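Di., 8. Dezember

Kurz was Neues aus Kostalport, weil mich seit dem Wochenende ständig jemand danach fragt: Ja, der Wintermarkt zieht um! Ab sofort stehen die Buden in der alten Halle am Palumbo-Kai und der Rathausplatz bleibt dieses Jahr leer. Ich war gestern Abend kurz drin, noch vor der offiziellen Eröffnung, und muss sagen: Mir gefällt's. Es zieht zwar an der Nordseite wie Hechtsuppe (Schal mitnehmen!), aber dafür regnet es einem nicht mehr in den Punsch.

Laut Stadtverwaltung haben sich 164 Stände angemeldet, im Vorjahr waren es noch deutlich weniger. Der Andrang kam wohl vor allem aus den Dörfern rund um Bralldale, wo der eigene Markt heuer ausfällt. Ich freue mich besonders auf die Käseleute von dort, die hatten früher immer diesen geräucherten Ziegenkäse, den man eigentlich gar nicht nach Hause bringt, weil er im Bus schon weg ist. Die Standmiete liegt bei 505 Euro für die ganze Saison, Strom inklusive. Ein paar Händler haben mir gegenüber ziemlich geschimpft, andere fanden es für ein festes Dach in Ordnung. Ich kann beide verstehen.

Geöffnet ist täglich von 11 bis 20 Uhr, samstags eine Stunde länger. Der Eintritt bleibt frei. Wer mit Kindern kommt: Das Karussell steht draußen vor dem Tor, drinnen hätte es wegen der Deckenhöhe nicht gepasst. Dafür gibt es in der Halle eine Bastelecke.
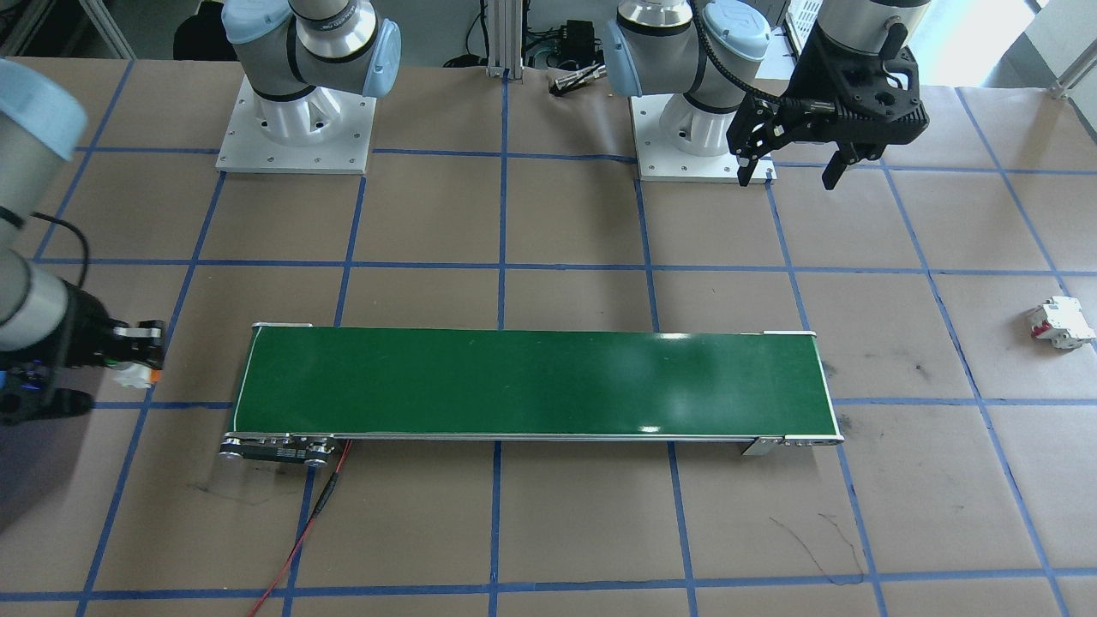
## Anfahrt und Parken

Jetzt der Teil, der weniger Spaß macht. Direkt am Kai gibt es 526 Parkplätze, und die teilt sich der Markt mit der Fähre. An den Adventssamstagen würde ich es mit dem Auto gar nicht erst versuchen, ich habe letztes Mal bei der Bootsmesse eine halbe Stunde im Kreis gedreht und bin dann entnervt wieder heimgefahren. Besser ist die Buslinie Ronda, die fährt während der Marktzeit alle zwölf Minuten vom Bahnhof und hält fast vor der Tür. Die letzte Rückfahrt ist um 21.40 Uhr.

Fahrräder dürfen an den Zaun neben der Halle, nur bitte die Feuerwehrzufahrt freilassen, da wird abgeschleppt.

## Musik am Abend

Auf der kleinen Bühne wird ab 18 Uhr gespielt, meistens Blasmusik, am Freitag auch mal etwas Lauteres. Für das Abschlusskonzert braucht man Karten, davon gibt es 669 Stück an der Kasse im Hafenbüro, höchstens vier pro Person. Ich hole mir meine gleich morgen früh. Wenn ihr mich am Käsestand seht, sagt ruhig hallo!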